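Olter Household Robotics Project

The Olter Household Robotics Project, usually shortened to Olter, is a student project in which small teams program a two-armed robot to do domestic chores. It grew out of an evening club and has been run as a credited course since its third year. The name covers the course, the club that still meets alongside it, and a closing contest called the Dostov Round. It is known mainly for the modesty of its results and for a long quarrel over how those results should be reported.

History

The club was started by Nathalie Timmermans, then a lecturer in control engineering, and Koen Wouters, a workshop technician. Their first proposal promised a machine that could "clear an ordinary room without help" within two years. No team has done this. The claim was dropped from the course handbook when Rekha Goel took over teaching, and the present handbook speaks only of "selected tasks under agreed conditions".

Early work was paid for by Van den Broek, a furniture removal firm that hoped to see a use in packing and carrying. It withdrew after the second year. Timmermans has said the firm lost patience; a letter from the firm, printed in the club newsletter, says that the students had shown it the same lift on three visits and that on each visit the load was lighter.

Organisation

Teaching begins in September. Students work in teams, each of which is given shared time on the arms and a budget of 3000 euros for parts. Most of this goes on replacement gripper brackets and cabling. Teams write their control code on top of Asitz, a software layer kept up by former members. Its documentation is incomplete, and several teams have spent the greater part of a term finding out what it does.

The arms are driven by a student who guides them by hand controls, and the recorded movements are later used to train a program that is meant to repeat the task alone. Critics of the course, including some of its own graduates, point out that publicity has often failed to say which of the two is being shown.

Tasks

The standard list has 11 tasks. It includes folding a towel, wiping a table, pairing shoes and the two-handed carry, in which a full container must be lifted from one surface and set down on another. The carry is the oldest and is still used as the entry test. It looks simple, but both grippers have to press evenly on a rim that bends, and a load of clothes shifts as it is tilted. Rooms are not specially cleared for practice, a rule Wouters brought in after a team scored well in the laboratory and then failed in a flat.

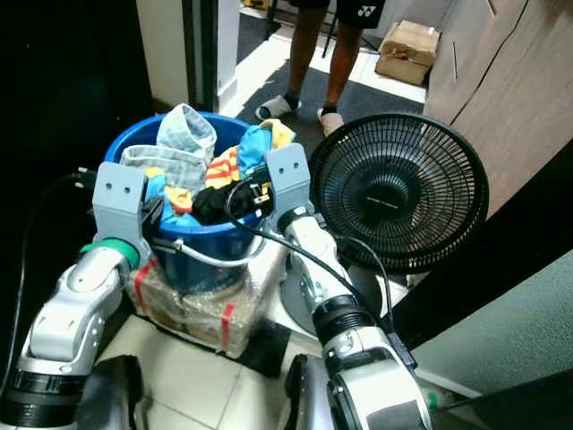

Olter arms gripping a full bucket of clothing during work on the two-handed carry.

Dostov Round

The contest closes the course. Each team makes a fixed number of attempts at tasks drawn by lot, and a judge marks each attempt as complete, partial or failed. The "partial" mark has been the main point of dispute. Under the first rules, an attempt counted as partial if the object had been touched, and partial marks were added into the published success rate.

Criticism

The best-known objection came from Floor Dierckx, a former team leader, in an article dated 06/10/2020. Dierckx went through the logs of 2328 attempts and found that almost half of those listed as successes had been partial under the old rules. She also noted that restarts had been left out of the totals. Goel accepted the point about restarts and disputed the rest, arguing that a teaching course should reward progress. The rules were changed the following year, and the published rate fell sharply.

Mirjam Verbruggen, who judged the contest for four years, has defended the project on other grounds. In her view students learn more from a carry that keeps failing than from a polished demonstration. No study of what students learn on the course has been made, and the handbook's statement that graduates are "highly sought after" carries no source.

See also

Asitz (software)
Dostov Round, list of results
Two-handed carry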